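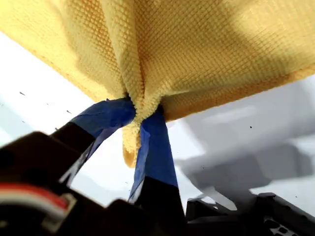
What is the best way to store waffle-weave cloths between washes? Fold them flat in thirds, waffle side out, and keep them in a closed bin away from terry towels, which shed lint into the weave.

# Okeo Cloth Care Records

Home | Files | Changelog | License | Contact

## Summary

Okeo is a small table of wash and fold records for household microfiber cloths. It covers 706 wash entries for 80 cloths, kept over 16 months and closed in January 2019. Entries were typed from paper cards kept next to the washing machine.

The records are meant for people who write care labels, plan linen storage, or want to compare weaves on lint and edge wear. They say nothing about cleaning performance on glass or paint.

## Contents

- `washes.csv` - one row per wash, with cloth number, water temperature, detergent, and drying method
- `cloths.csv` - one row per cloth, with weave, color, supplier, and size when new
- `folds.csv` - 259 fold notes, one per row, with free text

Suppliers in the table are Grindico and Te Moana. Drandon cloths were used in the first two months and then dropped. Their rows remain in `cloths.csv` with `status = withdrawn`.

## Weave codes

`W` is waffle, `T` is terry, `F` is flat. Waffle cloths have a grid of small raised squares, and lint tends to sit in the low part of the grid. Check for it with the cloth held up by a single point so that the fabric hangs in pleats. A cloth laid on a table hides most of it.

## Care procedure

1. Shake each cloth outdoors before washing.
2. Wash at 40 C or below with liquid detergent. No softener.
3. Hang to dry, or tumble on low.
4. Score the edge from 0 (clean) to 3 (fuzzy along the full length).
5. Fold and return to the bin.

Edge scores were given by eye. A score of 1 on a yellow cloth and a score of 1 on a gray cloth may not match - fuzz shows more easily against some colors.

## Known problems

- Water temperature is the dial setting. It was never measured.
- Size after washing is missing for all flat-weave cloths.
- Two detergents share the code `D4`. Use the `notes` column to separate them.
- Fold notes before October use "half" for both a single and a double fold.

## License

Free to use and change with credit to the Okeo records.

Comments (3)

**linenbin**: Is `D4` going to be split in the next version? I can't separate the rows where notes is blank.

**okeo-records**: No next version is planned. Drop the blank ones.

**pegline**: Tumble on low made my waffle cloths curl at the hem. Hanging them fixed most of it. Useful table, thanks.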